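Fotomham Student Robotics Club - Progress Report to the Trirside Education Fund
Thu 16 July

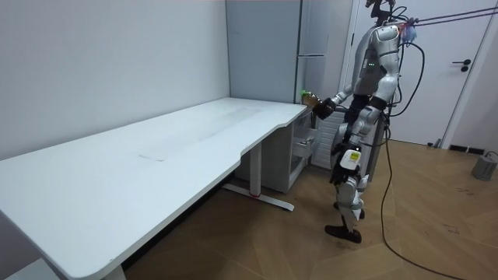

1. What we planned for this period

In our application we wrote that the students would teach a humanoid robot to do simple work at a desk. The first task is to tidy: the robot picks up a small object and puts it into a drawer. The second task is to close the drawer after. For this period we promised the first task only, together with a safety plan and a short course for new members.

2. What is done

The robot can stand at the desk and bring its hand to the back corner, over the white drawer unit. The students chose this corner because it is the most difficult one. The arm must go forward and down at the same time, and the knees have to bend a little so that the robot keeps its balance.

The picking is now stable enough to measure. In the last test week we made 23 attempts, and in 17 of them the object went into the drawer. In March we did not have one good attempt, so the group is very happy with this result.

The short course was held two times. New members learn first how to stop the robot, and only after this how to start it. The safety plan is written and was approved by the school.

3. What is not done

Closing the drawer does not work yet. The hand pushes too high, and the drawer stays partly open. We believe the fault is in our program and not in the hand - but we need more tests to be sure.

The cables also take more of our time than we expected. A student must watch the long cable on the floor during each attempt, and we stop the test if a foot comes near to it. We would like to hang it from the ceiling before the next period.

4. Money

From the grant we have spent 700 dollars in this period. Most of it went to Hitance for spare finger parts, and the rest to Chong for cables and connectors. The receipts are attached to this report. We do not ask for any change in the budget.

5. Next steps

- Hang the cable from the ceiling
- Repeat the picking test with 2 new objects of different shape
- Correct the height of the push and test the drawer again
- Write the student guide in simple language, so that other schools can use it

We will send the test tables with the next report. If the Fund wishes to visit us during a club afternoon, please write to the club address and we will propose a date.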